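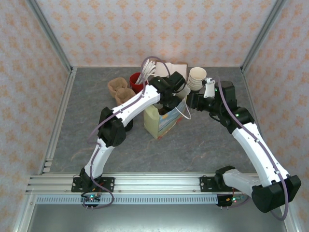
6. Rules for safe work with two arms at the packing cell

By the Clornent documentation team
Sunday, September 6, 2020

This section is for the operator who prepares the cell for a bag task. Please read it fully before you give power to the arms. The rules are the Burkgate site rules, revision 9.

6.1 Before the start

1. Check that the emergency stop is released and that you can reach it from your place.
2. Look at each lavender cable over its full length. It must have enough slack for the wrist to turn, but it must not hang into the working area.
3. Put the bag on the floor of the cell, with the opening up. Both arms must be able to reach it.
4. Place cups, napkins and other goods behind the bag or beside it. Keep the rope handles free of them.

CAUTION: Never put your hand into the bag while the arms have power. Also when an arm stands still, it may receive a new command.

6.2 During the task

5. Set the speed limit to 20 percent for the first run with every new bag type.
6. Before you allow the fingers to close, look at the wrist camera view and find the handle. Decide if you want to grip the handle or the rim of the bag, and do not change in the middle of the movement. 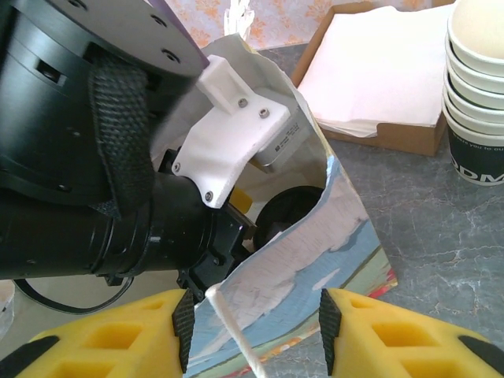 Figure 13. Wrist view, with the rope handle between the finger pads.

7. Only one arm may enter the bag at a time. The second arm waits outside the opening.
8. If a handle is caught on a finger, press Hold. Do not pull the arm back by software. Switch off the power and release the handle by hand.

NOTE: A paper bag is easily crushed. If the rim is folded so much that the camera can not see inside, stop and open it again with the power off.

6.3 After the task

9. Move both arms to the park position and switch off the power.
10. Examine the pads and the foam of the fingers. Change the fingers in pairs.
11. Write every stop in the Tiongson log sheet, also the short ones.

The next revision of these rules is planned for October.

Floredow user manuals, Burkgate office. Copyright 2020 Floredow. All rights reserved. Back to top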